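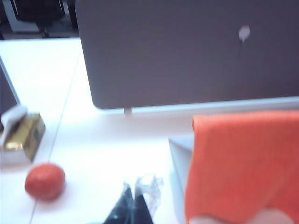 Monitor back, white desks, tissue box. Friday.

1/ Our office has gone in on the "clean desk" thing. White tops, everything off them by the end of the day. I have been asked to be positive about it. I'm going to try, over several posts, and we'll see how far I get.

2/ First, the white. Whoever picks white desks has only ever looked at them in a catalog. Under our lights the surface glares so hard I lose the edge of my own paper. Ro-un Han has started working with a dark folder under her notebook so her eyes have something to rest on. The folder is technically clutter.

3/ The seam. Push two white tops together and you get a gray line between them, and that line is where crumbs go to live. You can wipe the desk as often as you like. The cloth goes over the gap. The crumbs stay.

4/ I asked the supplier (Cikard, if you're shopping) what to use on the joint. They sell a filler strip. It is white. It costs extra. I asked if it stays put when somebody leans on one desk and not the other, and got a link to the same product page I was already on.

5/ Now monitors. Every desk tidy guide shows you the front of the screen, with a nice mountain on it. If you sit across from someone, you don't get the mountain. You get the back: a big slab of dark gray plastic with smudges on it. I look at one of these all day. Nobody's guide has a chapter for me.

6/ And the smudges are on the back because that's where people grab it to turn it. Fine. But then wipe the back! The cleaning sheet pinned up by the door lists "screens." Godfrey Nyaga says that covers both sides. I say read it again.

7/ There's a little round white sticker on the back too. I've heard three theories. Inventory. Safety check. "It came like that." Tae-yang Gil wants them all peeled off for a cleaner look. Have you ever peeled an old sticker off matte plastic? You trade a neat white dot for a shiny gray ring that picks up lint forever. Leave the dot alone.

8/ The tissue box. Big argument. The Gevine guide (58 slides' worth of opinions squeezed into 6 pages, and we paid for it) says tissues belong in a drawer. Our desks don't have drawers. Somebody noticed this after the desks came.

9/ So the box stays out, and it's a gold one, and people have feelings about the gold. Bok-nam Yoon offered to get a plain white cover for it. I looked up the price and closed the tab. It's a box of tissues. It has one sticking out of the top, ready to go. That is the best-organized thing in this office.

10/ People replying that a tidy desk makes you work better. Maybe. I've read that line on a lot of pages that also sell trays. I'd like to see it from someone who doesn't sell trays.

11/ Things I did try, to be fair. Wiping at lunch instead of at night: good, keep it, you can see what you're doing. Cable sleeve: looked great until I had to swap a cable, and then I was on the floor with scissors. Desk mat: took the glare down a lot. Also a mat, so also against the rules.

12/ Things I won't try: the "one object per person" week. Hyun-seo Do floated it in March and got as far as asking whether a mug and its lid were one object.

13/ Got asked what I'd do if it were up to me. Gray tops or plain wood. One long one if it fits, two if it doesn't, with the joint somewhere that isn't under anyone's sandwich. Wipe both sides of the monitor. Leave tissues where a person with a runny nose can reach them.

14/ Somebody wants to know what the filler strip costs. I'm not posting a price they'll change next week, go ask Cikard. For the crumbs I've been using an old toothbrush, dry, dragged along the line toward the aisle. Works on about half of them.

15/ Godfrey has now read the sheet again. He still says both sides. He has not wiped the back.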